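Sim arm catches the dish rack when placing a cup, Tostance kitchen cell

Question

I look after a simulated kitchen cell built on the Tostance layout. One arm, fixed base in front of the dishwasher, moving a cup and a bowl between rack and counter. In May I moved the base 40 mm toward the stove. Since then the planner reports finger-to-wire contact on 3 of 45 runs, always over the rack and never at the counter. Joint limits are unchanged. Do I redo the base offset or the rack collision mesh?
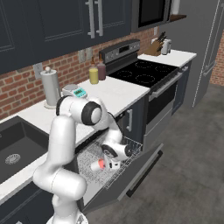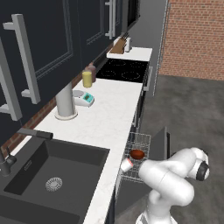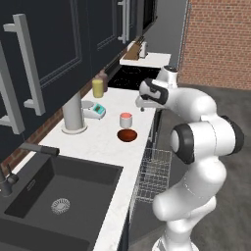 First: cup held above the rack. Second: cup and bowl in the rack. Third: cup and bowl on the counter.

Mihret Ejigu

Answer 1

Check the mesh first. The Katona importer closes wire grids into a solid box unless convex hull is turned off, so any low grasp reads as contact. Turn on the collision view and compare it with the wires. If it is a box, re-export, then rerun with seed 1688. Leave the base alone until that passes.

Tormod Åberg

Answer 2

Had the same on Jestov. Raised the approach height and it went away. Didn't look further.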